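Weltell Help Desk
Ticket: White tabletop, sticky patches and small dark dots that keep coming back
Category: Furniture and surfaces
Product: Hustevham table, white top
Status: Open, waiting on customer

First message

Hi there! I'm hoping somebody on your side knows this tabletop better than I do, because I've been going at it on and off since March and I'm running out of ideas (and sponges).

It's the Hustevham in white, the plain one with no pattern. I love it, I want to say that first, it's bright and it makes everything on it look cheerful. But I've got two problems and I can't work out if they're the same problem. One is a tacky patch towards one end where a plate will grab a little when you slide it. The other is small dark dots. They don't wipe off with a damp cloth, and they don't feel raised when I run a fingernail over them.

We set the table up with dishes and food bits a lot, so stuff is constantly going down and coming up. Bowls, a cup, a plate, the ketchup, fruit. Nothing hot ever goes on it. No candles, no pans, no hair straighteners (my last table, different story).

What I've tried so far:

Warm water and dish soap, soft cloth. Took off the general grime and did nothing to the dots.
Baking soda paste, left on for 10 minutes. The tacky patch got better for a day and then came right back.
White vinegar and water. Same result, plus the room smelled like a salad.
A melamine sponge, very lightly, in one corner. I stopped because I thought I was seeing a dull spot. Might have been the light. I'm not going near it with that again until someone tells me it's fine.

Is there a cleaner you'd recommend? And are the dots stains or damage?

Reply from Weltell support

Thanks for the detail. Please hold off on the melamine sponge, it can take the shine down. Two questions. Does the tacky patch sit where any one item usually goes? And could you wipe one dot with a little rubbing alcohol on a cotton swab, using light pressure, and let us know if any color comes off?

My update, Sunday evening

OK, homework done!

On the tacky patch: yes, kind of. I cleared everything off and put it all back where it tends to live, and the sticky bit is under where the ketchup bottle ends up. I lay it down on its side when it's getting low, so I suspect the cap weeps a bit. These days it goes on a plate, but before that it was straight on the tabletop for weeks. So that one may be on me.

On the dots: I did the swab test on one of them. I got the faintest gray smudge on the cotton, and the dot looked pretty much the same afterwards. Then I got a bit obsessed and did it again, 11 strokes this time, and got nothing more on the swab. So whatever was on top came off and whatever's left is either in the surface or very stubborn.

I first thought the dots were pepper. Then I thought pen, because I'd marked out spots for the dishes once with a washable marker, but I'm fairly sure I used blue and these are dark, nearly black. They aren't lined up with anything either. There's one by the plate, one down past the banana, and they're so far apart that a single spill doesn't explain it.

I also checked the undersides of everything. The plate is clean, the green bowl is clean, the blue bowl had a crusty something on the base that came off with a thumbnail. The big black case was worth checking too, in case its feet were leaving marks, so I lifted it and looked. Table's perfectly fine under there. Slid it back. 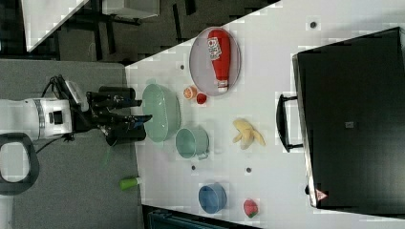 Table as normally set. Dots: near the upper right, left of the plate, below the cup, below the banana.

Reply from Weltell support

Very helpful, thank you. The tacky area does sound like sugar and vinegar residue from the sauce. Use warm water with dish soap, then a second cloth with plain water, then dry it fully. A lot of people skip the plain water pass and the soap film itself stays tacky. For the dots, please don't use anything stronger than alcohol for now. Could you take a close-up of one with a ruler beside it?

My update

The plain water pass did it!! I'm slightly embarrassed. I'd been washing it with soap and walking away like it was a car. I did the rinse and dry two times to be sure, and the plate slides fine now. I left it 37 hours before writing back, because the baking soda fooled me last time, and it's still smooth.

The dots are still there. I bought a bottle of Brurnolport surface cleaner a while ago and haven't opened it. The label says it's OK for "most white finishes", which makes me nervous. Can I use it on this one or should I leave it on the shelf?

I'll get the close-up done when the daylight's better, my ceiling light throws a glare right where I need to look. I only have a tape measure, hope that's good enough in place of a ruler.

Reply from Weltell support

A tape measure is fine. Please leave the Brurnolport closed until we've seen the close-up. We'll keep the ticket open for the dots and mark the tacky patch as solved.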